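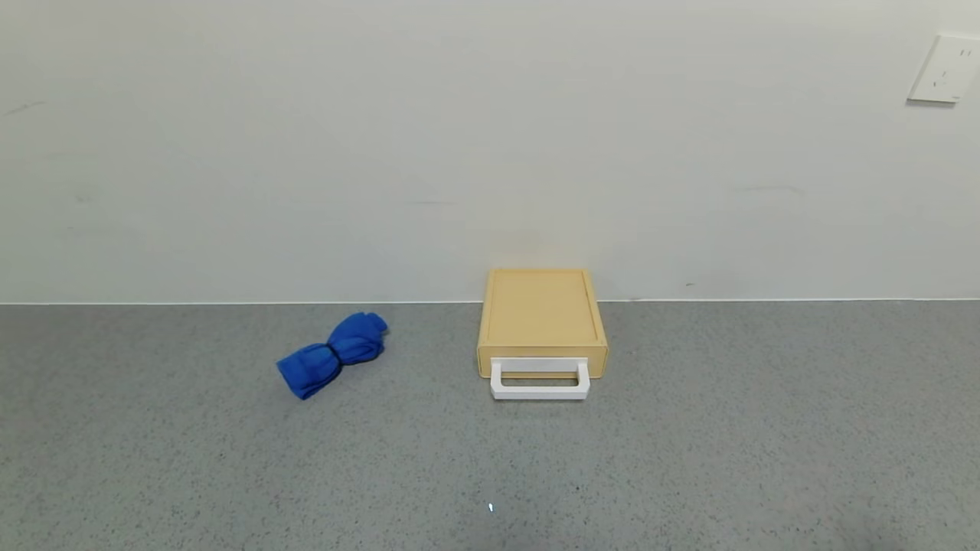
The Ulum 2 is a timing and telemetry box for club racing cars, and it's the first one from Gondico that I'd happily fit to my own single-seater. It reads wheel speed, throttle and brake pressure, then sends the lot to a tablet on the pit wall while the car is still out on track. The main unit is small enough to tuck behind the seat, and the spare cables and sensor clips go nicely into a little beige drawer unit like this one, with a blue cloth kept beside it for wiping the plugs before they go in (grit in a plug will ruin your qualifying, trust me!).

We ran two of them at Jurunville in March, one in each Arango car, and the brake traces were lovely. Suqin Deng found she was lifting far too early for the last chicane, and she'd seen it on the screen before her belts were undone. Misaki Takagi used hers mostly for tyre work and now won't go out without it.

## What you get

- Main unit, 5 sensor inputs
- Wheel speed sensors, 2
- Brake pressure sensor with 2 metre lead
- Aerial and magnetic base
- Mounting plate and bolts

## Details

| | |
|---|---|
| Sample rate | 1000 per second |
| Memory | 2000 laps |
| Range to pit wall | 5 km in clear sight |
| Power | 12 V from the car |

Fit the aerial as high as you can. On the Arango it sits on top of the roll hoop, and the signal held all the way down the back straight, even with a full grid out there.

Older Ulum sensors work with it too, but they need the adapter lead, sold separately.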